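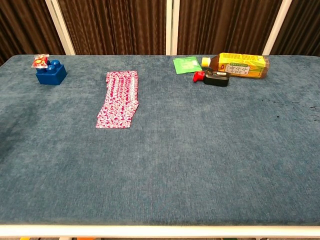 给一间80立方米的小会议室做完混响整改，把过程中关于帘子吸声的笔记整理成一串。只谈织物帘，不谈吸声板。项目代号Jolorden，面料来自两家，下面写作Tovard和Arkine。数据凡是算出来的我会写明是算的，凡是测的我会写明是测的。

1/
先把两个词分开。吸声，是让房间内部的反射声变弱；隔声，是让声音过不到另一侧。业主的需求单上写的是“装隔音帘，解决回声”，一句话里两个问题。这次只解决后一个。

2/
为什么单层织物帘不隔声：隔声主要靠面密度。每平方米400克的帘布已经算厚，用质量定律算，500 Hz处的隔声量接近零。再加上四周漏缝，实际更差。产品页上写“降噪”的，先问清楚是哪一种降法，有没有对应的测试标准号。

3/
吸声的机理是黏滞损耗。空气质点在纤维之间来回运动，摩擦变成热。条件有两个：空气能进得去，进去的地方质点速度足够大。第一个条件由面料决定，第二个由位置决定。选型时大多数精力花在第一个上，第二个常常被忽略，而它往往更要紧。

4/
刚性墙面上，法向质点速度是零，声压最大。布贴着墙，等于放在速度最小的地方，中低频几乎不起作用。离墙四分之一波长处，速度最大。所以帘子后面的空腔深度是设计参数，跟布本身同等地位。

5/
算几个数，声速取343 m/s。
空腔4厘米，四分之一波长对应2144 Hz。
空腔10厘米，858 Hz。
空腔40厘米，214 Hz。
这是法向入射、单层薄布的第一个吸收峰位置。峰以下吸收逐渐下降，并非突然归零。

6/
同一个模型里还有谷。空腔等于半波长时，布所在位置速度又回到零。10厘米空腔的谷在1715 Hz，40厘米空腔的谷在429 Hz。平布张紧、正入射时，这些谷很明显，阻抗管里能看得很清楚。

7/
打褶的一个用处就在这里。褶子让布到墙的距离连续变化，每一处的峰谷位置不同，叠加之后曲线变平。扩散场里声波从各个角度来，等效空腔深度也在变，谷会进一步被填平。所以混响室里测的褶帘曲线一般看不到尖谷。

8/
褶量的写法容易误会。国外资料常写100% fullness，意思是布宽为成品宽度的两倍，就是国内说的2倍褶。50% fullness是1.5倍褶。0%是平挂。询价时写“100%褶”，有的厂家理解成1倍，也就是不打褶。这个误会在Jolorden的第一轮报价里就出现了，两份报价没法直接比。

9/
褶量增加，单位墙面上的布变多，吸声量上升，但不成比例。从平挂到2倍褶，中频改善明显；再往上加，收益递减，成本线性上涨。我们这次统一按2倍褶询价和验收，没有单独优化这个参数。

10/
现在说面料。决定性参数叫比流阻，单位Pa·s/m，定义是布两侧压差除以穿过布的气流线速度。空气的特性阻抗在常温下是413 Pa·s/m左右，随温度和气压有小幅变化。把比流阻除以它，得到一个无量纲数r。

11/
在四分之一波长的位置，法向入射，假设布不动，吸声系数是
α = 4r / (1 + r)²
r = 1，α = 1
r = 3，α = 0.75
r = 4，α = 0.64
r = 1/3，α = 0.75
r = 1/4，α = 0.64
对数坐标上左右对称。太透和太密，代价一样。

12/
这个公式解释了两种常见失败。一种是纱帘，r远小于1，声波穿过去，碰墙，再穿回来，损失很小。另一种是背面刷了遮光涂层的布，气流基本不通，r极大，声波在布面上直接反射。后一种更有迷惑性，因为它摸上去又厚又重，外行内行都容易看走眼。

13/
遮光涂层布不是完全没有吸声。它作为一层膜，与背后的空气层构成共振系统，低频会有一点吸收，但带宽窄，而且受悬挂方式影响大。语音清晰度需要的中高频，它帮不上忙。要遮光又要吸声，做法是两层：朝房间一侧用透气布，靠窗一侧用遮光布，中间留空。

14/
“布不动”这个假设在低频不成立。轻的布会跟着空气一起动，相对速度变小，摩擦也就变小。判断方法：比较ωm与比流阻。每平方米400克的布，125 Hz处ωm算出来是314 Pa·s/m，与空气特性阻抗同一量级，不能忽略。到1000 Hz是2513，可以当它不动。

15/
所以“重布吸声好”有一半道理。重，保证低频时布本身不跟着跑。但重而不透，第11条那一关就过不去。选料应当同时看两个数：面密度和比流阻。样本册上通常只有前一个。

16/
没有比流阻数据时的土办法：把布贴紧嘴吹气。完全吹不动的，排除。毫无阻力的，排除。有明显阻力但能吹过去的，送测。这只是初筛，不能写进报告。我用这个办法把Arkine寄来的一部分样布先退了回去，后来的测试结果没有推翻这一步。

17/
绒类面料的情况。绒毛本身增加的流阻有限，主要还是看底布的织法和有没有背胶。绒的倒向影响看上去的颜色深浅，对吸声的影响在我们的测量不确定度以内。有人问过顺毛逆毛哪个朝上，从声学角度可以随意，从视觉角度必须一致，裁剪时要标方向。

18/
再说数据怎么读。帘子的吸声系数一般在混响室里按ISO 354测。报告里必须找到三样东西：安装方式、空腔深度、褶量。标准里帘类试件对应G型安装，后面跟的数字是到墙面的毫米数，G-100就是100毫米。缺任何一样，这条曲线就不能拿来做设计。

19/
混响室数据出现大于1的值，不代表作弊。试件面积有限，边缘有衍射效应，等效吸声面积大于几何面积。但是拿去算房间时，我一律封顶到1，保守起见有时封到0.95。厂家的宣传页喜欢把大于1的那个点单独拎出来，看到了跳过就行。

20/
单值指标。NRC是250、500、1000、2000 Hz四个频带的算术平均，取整到0.05。αw按ISO 11654，用参考曲线比对得到。两个数不能互换。它们都不反映125 Hz。对帘子来说，差别最大的恰恰是低频，所以我只要频带数据，单值不看。

21/
回到房间。用赛宾公式：
T = 0.161 V / A
V = 80，整改前中频混响时间测得0.8秒，反推A = 16.1平方米。
目标0.4秒，需要A = 32.2平方米。
差额16.1平方米，由帘子补。

22/
帘子按α = 0.6估，被它遮住的抹灰墙原来有0.03，净增0.57。16.1除以0.57，约等于28平方米的挂帘面积。注意是成品面积，不是用布面积，2倍褶的话用布再乘2。还要注意减掉被遮住的原有吸收，这里很小，如果帘子要盖住的是软包墙就不小了。

23/
赛宾公式的前提是扩散场。小房间里只在一面墙上挂帘，另外几面是玻璃和抹灰，场就不扩散。垂直于帘子方向的声能衰减很快，平行方向的衰减慢，实测混响时间会比算出来的长，衰减曲线常常是折的，前段陡后段缓。

24/
对策是分散。同样的面积，分到相邻的两面墙上，比集中在一面墙上有效。Jolorden的最终布置是一面长墙加一面短墙，成L形，留下的两面由书架和门洞承担一部分散射。天花没有动，业主不允许。

25/
颤动回声要单独查。两面平行硬墙相距4米，声音往返8米，用时23毫秒，击掌能听到一串金属质感的尾音，重复频率43 Hz。混响时间达标的房间照样可能有颤动回声。一对平行墙里处理一面就够，不必两面都挂。

26/
低频部分别指望帘子。4米方向的第一个轴向简正频率也是43 Hz，波长8米，四分之一波长是2米。没有人会把帘子挂在离墙2米的地方。这一段归膜式或亥姆霍兹共振结构管，或者接受现状。语音用途的会议室，我们选择接受现状。

27/
顺便给一个分界。施罗德频率 = 2000 × √(T / V)。
T = 0.8，V = 80，得200 Hz。
T = 0.4，V = 80，得141 Hz。
这个频率以下，房间由少数几个简正模式主导，谈统计意义上的混响时间没有多大意义，测出来的数随位置跳动是正常的。

28/
安装细节。第一，轨道离墙距离。标准轨道的支架一般做得很短，帘子几乎贴墙。要加深空腔，得换加长支架或改顶装。改顶装时先确认吊顶龙骨位置，石膏板本身不能当受力点。空腔从4厘米加到40厘米，布的钱一分没多，第一峰从2144 Hz移到214 Hz。

29/
第二，下摆。离地留缝不影响中高频吸声，可以放心留，便于清洁。空腔侧面敞开也问题不大，声波从侧面绕进去反而多一条路。有些施工方会热心地把两侧封死，对吸声没有必要，对遮光才有。

30/
第三，收拢状态。帘子收到一边时，布的总量没变，吸声量却会大幅下降，因为叠在里层的布接触不到声场。验收必须写明帘子是展开还是收拢。反过来，这也是可调混响的基本手段，多功能厅里常用。

31/
第四，阻燃。后整理型阻燃剂附着在纤维表面，有可能改变比流阻，幅度取决于工艺。应当用整理之后的布送测。我们收到过同一款Tovard面料整理前后两份样，手感差别明显，吹气差别也明显。报告若是拿未整理的布测的，对工程没有用。

32/
第五，洗涤。水洗缩率会让织物变密，流阻上升，同时成品尺寸变小，褶量也跟着变。干洗影响小一些。长期积灰同样会提高流阻，但在办公环境里这个过程很慢，我手头没有可靠的长期数据，不下结论。

33/
测量。按ISO 3382-2的工程级做，声源用十二面体，扫频信号，取T20。传声器离墙和离任何大反射面保持距离，桌面也算反射面。测点在房间里错开，不要都排在中轴线上，否则某些模式会被系统性地漏掉。

34/
为什么取T20不取T60：要得到完整的60 dB衰减，信噪比要求太高，小房间里空调一开就做不到。T20从-5 dB取到-25 dB，再外推到60 dB。外推的前提是衰减近似直线，所以每条曲线都要目视检查，不能只抄软件给的数。

35/
如果衰减是折线，T20和T30会不一致。两者差得明显时，两个都报，并附曲线。EDT也报，它跟主观感受的关系更近。只报一个最好看的数，是很多验收扯皮的根源。

36/
房间状态要记录：家具在不在，门窗开没开，有没有人。一个人穿冬装和穿夏装，等效吸声面积不一样。空房达标，坐满之后会偏干；坐满时达标，空房会偏活。合同里要写清楚是哪一种状态，写“正常使用状态”等于没写。

37/
实测结果，帘子全展开，家具在位，室内无人。500 Hz和1000 Hz都低于0.5秒，没有到0.4。原因是第23条说的那个，场不够扩散，我在估算时没有留足余量。250 Hz改善小于预期。125 Hz的变化在不确定度以内。

38/
补救方案比较过两种。一种是再加一面帘，造价可控，但会挡住业主要用的白板墙。另一种是在会议桌上方加悬挂吸声体，业主不让动天花，否决。最后加的是短墙上的第二层帘，与第一层错开间距。双层错距相当于两个不同深度的空腔，带宽更宽。

39/
第二层用的是另一款更透的布。两层叠加时，朝房间那层不宜太密，否则后面那层分不到能量。按单层最优值直接买两份同样的布，总流阻会偏高。这一点套传递矩阵算一遍就能看出来，手算两层也不费事。

40/
几个被问过很多次的问题，一并答。
颜色影响吸声吗？不影响。
竖褶横褶有差别吗？扩散场里看不出差别。
帘子能不能解决楼上脚步声？不能，那是结构传声。
能不能解决隔壁说话声？房间内背景反射会略降，透过来的那部分基本不变。

41/
有人问能不能用搬家毯代替。能，而且不少搬家毯的流阻落在可用范围。问题在阻燃和外观，办公场所过不了消防验收。自己家录音临时用，挂起来离墙远一点，效果比钉在墙上好很多。

42/
也有人问薄海绵。海绵贴墙的原理与帘子相同，厚度不够时只管高频。高频吸多了、中低频没动，房间听上去发闷，语音并没有更清楚。判断处理是否合格，要看各频带混响时间是否大致平坦，单看中频平均值会漏掉这个问题。

43/
软件方面，单层和双层帘的法向入射计算，用电子表格就够。需要斜入射积分时我用的是自己写的脚本，项目目录里叫Söderlund，只是个目录名，跟任何理论没有关系。输入是面密度、比流阻、空腔深度，输出三分之一倍频程的α。整理干净以后再考虑放出来。

44/
脚本的局限：把褶帘当成一组不同深度的平布求平均，不考虑相邻褶之间的侧向耦合。与混响室数据比，中频吻合较好，低频偏低，高频偏平。用来比选方案可以，用来承诺验收值不行。

45/
给需要写技术要求的人一份可以直接抄的清单：
面密度，单位g/m²，注明公差
比流阻，单位Pa·s/m，注明测试标准
阻燃等级，注明为整理后成品
褶量，同时写倍数和成品宽度
空腔深度，从布的平均位置量到墙面
吸声系数，频带值，注明G型安装的距离
验收时帘子的状态和房间的状态

46/
空腔深度从哪里量，争过一次。轨道中心线到墙面，和褶峰到墙面，能差出一个褶深。我们约定取褶的平均位置，也就是轨道中心线。图纸上标一条尺寸线，比文字省事。

47/
勘误：前面第22条的α = 0.6，是中频值，取自空腔100毫米、2倍褶的报告。250 Hz不能用这个数，那份报告里低得多。有人拿它去算全频带，特此说明。

48/
后续还有一轮复测，等第二层帘挂完、空调风口调整之后做。风口正对帘子，开大风量时布会摆动，对吸声影响不大，但背景噪声抬高了，低频段的信噪比不够。复测数据出来接着往下贴。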